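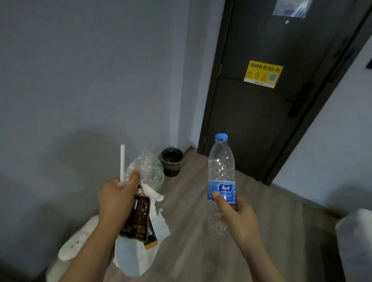
How much do you tidy a hotel room before you check out? And what do you do with the bottles?

Posted by Othmane Belkadi in Travel & Everyday Stuff

Hi all! I just got back from my first long work trip (Plastdale, then nine nights in Vullurar) and I have become weirdly interested in hotel room trash. Every room had one little bin by the door and I filled it by the first evening, every single time. Snack packets, tissues, the wrapper from whatever I bought downstairs, a straw, and then water bottles on top of everything. I drink a lot of water when I travel!

So, two things. Do you gather it all up yourself before you leave, or is that housekeeping's job and I'm being silly? And do empty bottles go in the bin with the rest, or do you leave them out somewhere? At home I sort everything, so tossing a bottle in with tissues feels wrong. My next trip is in May and I'd love to have a system by then.

saltmarsh_jo
14 votes

Oh, I love this question. I cleaned rooms for two summers at a place with 70 rooms, so I have opinions!

You don't have to do anything, but a quick lap of the room is a real kindness and it takes three minutes. My order is always the same: bedside table, desk, bathroom, floor. Grab the small stuff first and use the biggest empty packet or plastic wrapper as a bag. Tissues and straws go inside it, you squash it down, and now you have one lump to carry instead of ten bits dropping all over the floor. Straws and tissues are the things that roll under beds, and getting down on your knees for them in room after room gets old fast.

For bottles: empty them in the sink, cap back on, and stand them in a row on the desk or next to the bin. Where I worked we had a separate sack on the cart, and bottles standing on their own went straight into it. Once they were mixed in with food we mostly didn't dig them out — there wasn't time. Not every hotel does it that way, so ask at the desk if you care about it. If they don't recycle, no harm done, they just go in with the rest.

Also, don't crush the bottles completely flat if there's a deposit on them where you are. Some return machines won't read a mangled label. If there's no deposit, squash away, because those little round bins hold next to nothing.

One more thing! If the bin is full, please don't build a tower on it. Tie the bag shut if you can and set the extra beside it. I have picked up so many collapsed towers.

Dagny P.
5 votes

Agree with most of that. I'd add that the bin is usually in the worst spot, tucked in a corner by the door, so I move it next to the desk when I arrive and put it back when I leave. Makes a huge difference to how much ends up on the nightstand. I also pack two grocery bags, one for trash and one for bottles. They weigh nothing and you can use them for shoes on the way home.

And drink from a refillable if you can! I worked out that I was going through 380 single bottles a year, nearly all on the road, and I was kind of shocked. Mine holds 670 ml, fits the side pocket of my backpack, and I fill it from the kettle at night once the water has cooled down. In places where I'm not sure about the tap I still buy water, but I get one big jug and pour from it.

BelhajRoadBiker
1 vote

just put it in the bin lol. they empty it anyway

Othmane Belkadi
Comment on saltmarsh_jo's post

This is wonderful, thank you! The wrapper-as-a-bag trick is going straight into my routine. I never once thought about straws rolling under the bed. Is it OK to leave half a packet of crackers if it's sealed, or does that get thrown out too?

saltmarsh_jo

Thrown out, nearly always. We weren't allowed to keep opened food and couldn't pass it on either. Eat them in the taxi!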